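# How do you teach a robot to tidy up?

A robot doesn't know what "put the cup in the bin" means. Somebody has to show it.

One way is by hand. A person holds the robot's arm and moves it gently through the job, and the robot remembers how each joint bent.

The other way is by remote control. At Warkdale, Radoslava Hrnčiar wears a special glove. When she closes her fingers, the robot's fingers close too. Her robot is called Mamo, and it has 14 joints to keep track of.

Mamo often practises inside a computer first – a pretend table, a pretend cup and a pretend bin. If a pretend cup gets dropped, there is nothing to sweep up.

One turn is not enough. Radoslava did the cup job 900 times, starting with the cup in a different place each time. The computer looks for what all those turns have in common. Then Mamo has a go without her.

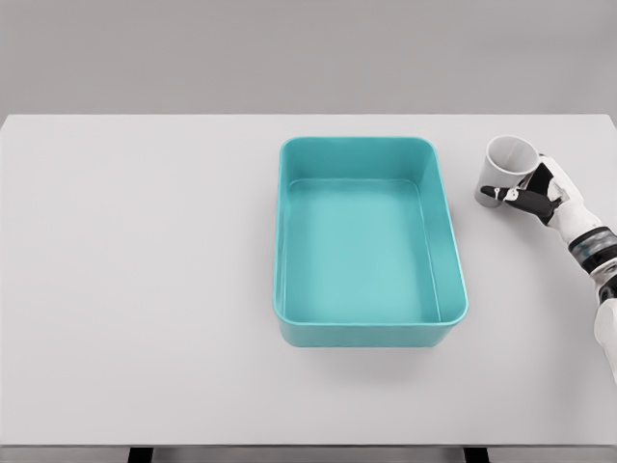 Why can't the robot just copy one turn exactly?

Because the cup might be in a new place next time, and the robot's hand would close on thin air.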